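Brush Care for People Who Leave Brushes in the Jar

Filed under: Studio Tips, Cleaning

I own 37 paintbrushes. Nine of them are good. The rest were good once, and I can tell you what happened to each one, usually involving a phone call or a sandwich. If you've ever found a favorite round standing on its head in a cup of gray water two days after you "just stepped out for a second," pull up a chair.

These are the habits that have kept the surviving nine alive. I work mostly in acrylic and gouache, with some oil when I'm feeling patient, so that's what I cover. Watercolor people have their own ways and they don't need me.

Wet the brush before it touches paint

Dip it in clean water, then press it on a rag until it stops dripping. A damp brush doesn't pull paint up into the ferrule (the metal collar) nearly as fast as a dry one. Paint in the ferrule is how brushes die. It sets in there, pushes the hairs apart, and your nice sharp flat turns into a small broom. For oils, do the same thing with a little clean oil and skip the water.

Load only the first half of the bristles. I know. The paint looks so nice and there's so much of it.

Get out of the habit of the standing jar

Standing a brush tip-down in water bends the hairs, loosens the glue, and swells the wooden handle until the lacquer flakes off into your fingers. I now lay brushes flat in a shallow pan with half an inch of water in it, handles propped up on the rim. A roasting pan works. So does the lid of a casserole dish you no longer have the bottom of.

If you must use a jar, get one with a coil or slotted top that holds brushes off the bottom. The Droton one I bought cost more than most of my brushes and has a spring that lets go of skinny handles without warning. Wrap a rubber band around the handle and it holds fine.

Two jars of water, three if you use yellow

One for the first dirty swish, one for the rinse. The third is for yellow and white only, and you should guard it with your life. Change the water before you think you need to. By the time it looks like coffee you've been painting with coffee for a while. And keep your actual coffee on a different surface.

The real wash

Do it at the end of every session, even the bad ones.

Wipe first. Squeeze as much paint as you can onto an old rag or paper towel, pulling away from the ferrule. Most of the cleaning happens here, and it keeps the paint out of your drain.

Rinse in cool or lukewarm water. Hot water can soften the glue and helps acrylic set up faster.

Soap your palm and swirl. Plain bar soap is fine. I use a cake of Zuvon brush soap that smells like a dentist's office and has lasted me 18 months. Swirl gently, pinch the hairs at the base, rinse, and do it again until the lather comes up white. With phthalo blue it will never come up white. Three rounds and let it go.

Shape the tip with your fingers. Some painters do this with their lips. Please look up what's in cadmium red before you join them.

Dry flat, then stand them up

Lay the brushes on a towel with the heads hanging a little past the edge of the counter. Overnight is plenty for small ones, and big wash brushes may want a second night. Once they're bone dry you can stand them bristles-up in a can and feel like a professional. Standing them up wet lets the water run down into the ferrule and the handle, and you'll find out in a month when the head comes off mid-stroke.

Don't shut damp brushes in a case. I did this once with natural hair brushes before a July trip and opened the case to a smell I'd rather not discuss.

Bringing back the dead

Sometimes it works. Try these in order and stop when the brush starts to look like a brush.

Soak the hairs only in warm soapy water for 25 minutes, then comb them out with an old toothbrush or a pet comb. Good for paint that's dry on the outside and gummy further in.

For hardened acrylic, use rubbing alcohol. Open a window, put on gloves, and dip just the bristles for 10 minutes, then wipe and wash with soap. Keep it away from flames and off any painted handle you're fond of. It will also take the finish off a table. Mine has a ring.

For splayed synthetic bristles, wash the brush, dip it in very hot water for a few seconds, shape it, and let it cool. Yes, I told you to avoid hot water. A brush that's already splayed has less to lose. Don't try it on natural hair.

For hairs that are clean but won't hold a point, work in a little hair conditioner, rinse, then shape with a dab of hair gel and leave it for a day. Rinse the gel out before painting. I have forgotten this step twice.

If none of it helps, don't throw the thing away. Ruined brushes make the best grass, fur, and tree bark you'll ever paint. They're also good for gluing, dusting keyboards, and lending to people who don't return brushes.

Which brushes deserve the effort

Cheap craft-pack brushes shed into the paint from day one, and no amount of soap will change their character. Use them for primer, glue and masking fluid. (Masking fluid especially. Coat the bristles in dish soap first and rinse right after.) Save your energy for a mid-size round, a half-inch flat, and one liner. My liner is a plain Plorkine with the number worn off, and if the house caught fire I'd at least think about it.

Varnish gets its own brush, wide and soft, and that brush never meets color. Write VARNISH on the handle. Then write it again on the other side.

Rags, trays and the rest of the mess

Old T-shirts beat paper towels. Cut off the seams first, they scratch. Spread rags used with oils or solvent out flat to dry outdoors, away from anything that burns, and never leave them wadded up in the trash. They can heat up all by themselves and start a fire. No joke on this one.

I clean up the whole bench on Saturday, whether or not it needs it. It needs it.
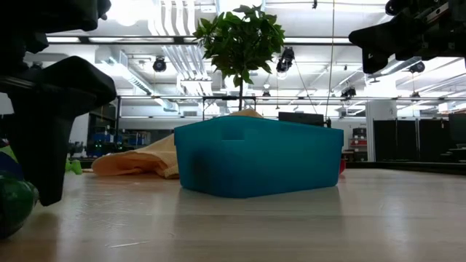
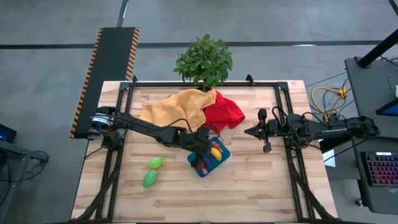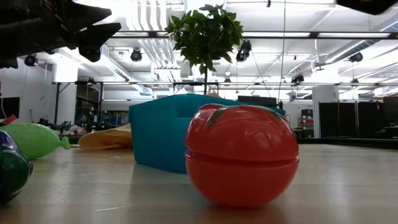
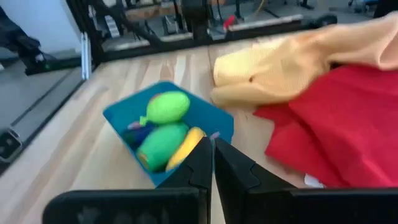
At the table. The red tomato container is in the third photo.

A few leftovers

Dried acrylic on a glass palette comes off with a wet towel laid over it for half an hour, then a scraper held nearly flat.

Acrylic on jeans: cold water right away, dish soap, scrub. Acrylic on jeans from last week: those are your painting jeans now.

If a ferrule wiggles, let the handle dry out completely, then crimp the metal gently with pliers. One squeeze, turn, one more.

Next up: storing canvases in a closet that already has a vacuum cleaner in it.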